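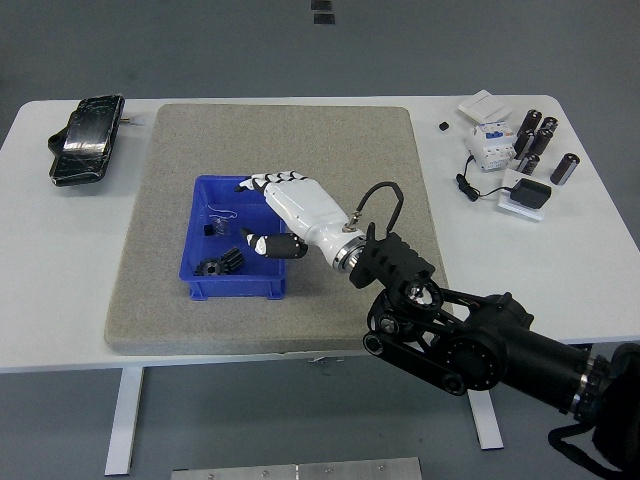
The Prastitz Memorial Book, English edition
Hardcover, translated by Oana Sandu and Svenja Rainer
$60.00
In stock
Quantity
Add to cart

I've wanted to put this one in the shop for years, so forgive me if I go on a bit.

My grandmother came from Prastitz, and she had the old Yiddish volume on the shelf over her sewing machine. None of us kids could read it. We used to take it down for the maps and the school pictures, and she would tell us who had been a show-off and who owed her father money. When she died the book came to me, and I still couldn't read it!

Now I can, and so can you. Oana and Svenja worked on the translation for six years, mostly in the evenings, and they've kept the different voices of the people who wrote it. The baker's son writes like a baker's son. The rabbi's nephew goes on for three pages about a quarrel over the bathhouse stove (my favorite chapter, and I've read it out loud to more guests than wanted to hear it).

The first half is the town before the war – markets, weddings, the two rival football clubs, the Trosow road and how bad it was in spring. The second half is the occupation, the deportations, and the letters that survivors sent each other afterward. There is also a chapter on the trial testimony that four former neighbors gave decades later. It is hard reading in places. I'd say it's fine for older teenagers with somebody around to talk to.

At the back you'll find the list of names, 905 of them, with the spellings cross-referenced. If you're doing family research, start there and check every variant. I found a great-uncle under a spelling I'd never have tried.

What you get
Hardcover with sewn binding and a ribbon
117 photographs, all from the original volume
Fold-out street map, redrawn by Vidar Midtbø
Index of names and a short glossary
Foreword by Hannelore Kälin
Published by Pamia

Shipping
I pack these myself and they go out within six working days. It's a heavy book, so overseas postage stings a little – the cart will show you the cost before you pay. Synagogue libraries and schools ordering five or more, please write to me first and I'll work out a better price.

Corrections
If you spot a wrong date or you know who somebody in a photograph is, please tell us. Mohsin Sethi is keeping the list for the second printing, and he'd like a page number with each note.

You might also like
The Nägeli Letters, paperback
Trosow: A Walking Guide to the Old Jewish Quarter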